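Whitlock Kitchen Gallery: The Amber Wall

We've been looking forward to showing you this one! Whitlock is the newest of our Pleranska kitchens, finished in April, and it's the glow that gets everybody first. Come by in the early evening if you can, when the white counter picks up all that warm light.
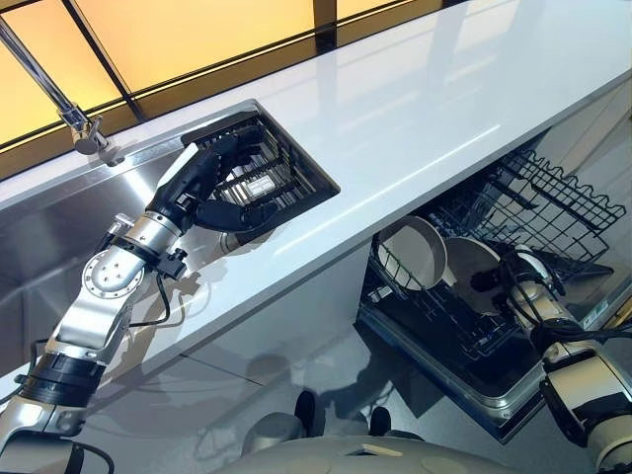
How do you keep a glossy white counter looking good?
A soft cloth, warm water and a drop of dish soap will do it. Skip the scouring pads and dry it with a clean towel, so you don't get streaks.

Amber panels with thin black strips between them, a steel sink, and a black wire basket set right into the counter (our favorite part!). The dishwasher is close by, open with its racks out.

More kitchens from this series are in the Gultska and Pratach galleries.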